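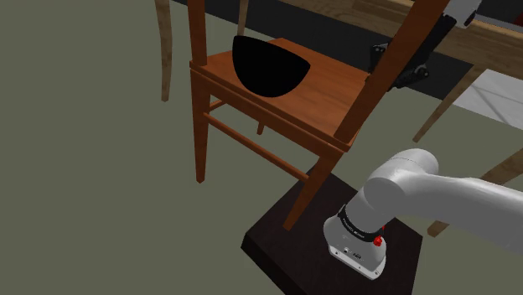 Canan Sarıgül
Dataset maintainer, Prilach

Prilach Chair-Seat Pickup: data card

Summary

Prilach is a set of simulated manipulation episodes in which a robot arm with a two-finger gripper works on objects left on household furniture. This card covers the chair-seat subset only. The tabletop subset has its own card and its own license file.

The question behind the subset is narrow: can a policy trained mostly on tabletop data clear a chair? Clearing chairs comes before sweeping, mopping and setting a table, and it appears on most lists of chores people want a machine to take over. A seat is a small surface at an awkward height, with posts on one side and rungs underneath. Policies that look competent over an open table lose much of that competence here.

Contents

Episodes: 1489
Episodes marked successful: 621
Chair layouts: 12
Camera views per episode: 2 or more, depending on layout
Source: simulation only

Each episode folder holds the rendered views, joint positions, gripper commands, a text instruction and a result flag. Contact forces are stored but should be treated as unreliable. The contact model was tuned for rigid objects and gives poor values for thin ones.

Task definition

The arm starts away from the seat. The instruction names one object to be picked up. An episode is successful if the named object is clear of the seat and still held when the time limit runs out. Pushing the object off the edge counts as a failure, and so does lifting the wrong object. Moving the chair isn't penalized, but the chair pose is logged at every step so that users can apply a stricter rule.

Objects fall into two groups. Bowl-like shapes offer a rim to grip. Flat pieces lie close to the wood and leave the fingers very little to close on.
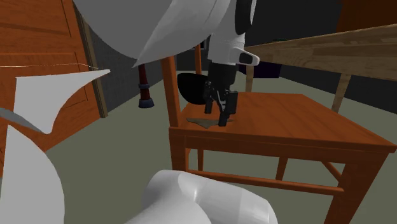 Fig. 2. Gripper over a thin brown object on the chair seat.

Flat pieces account for most of the failures. The usual pattern is a correct approach followed by fingers closing above the object. The next most common is a fingertip pressing on the seat until the controller stops. Policies rarely retry from a different angle. When they do, the second attempt tends to repeat the first.

Known problems

1. Wrist views can be dominated by the chair when the gripper is low. Do not assume the target is visible throughout an episode.
2. Some views intersect the arm geometry, and the shell is then drawn as clipped, sharp-edged surfaces. These frames were kept. Filter them if your model is sensitive to them.
3. Cloth is approximated. A thin object will not fold or drape the way a real napkin does.
4. Layouts imported from the Gellstead furniture set use a different seat friction value. The layout file lists it.
5. Result flags were computed by script. Objects that slip in the last few steps may be flagged wrongly.
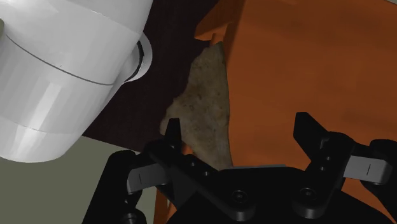 Evangelia Manolakis, reviewing the December release, wrote that the success flag is still too generous for anyone who wants to talk about housework: a chair isn't cleared until the object has been put somewhere sensible, and the subset stops before that. She asked for a placement stage. It is planned for the next version, with a bin and a shelf as targets.

Intended use

Training and comparing pickup policies on small raised surfaces. Results should be reported separately for bowl-like and flat objects, as a single average hides the difference.

Not intended for

Claims about performance in real homes. No episode was recorded on hardware, and no person or pet enters the workspace. The Stesum baseline supplied with the set has not been tested outside the simulator.

Changes

Added per-step chair pose.
Corrected instruction text in the layouts shared with Mösli.
Removed duplicate episodes from the validation split.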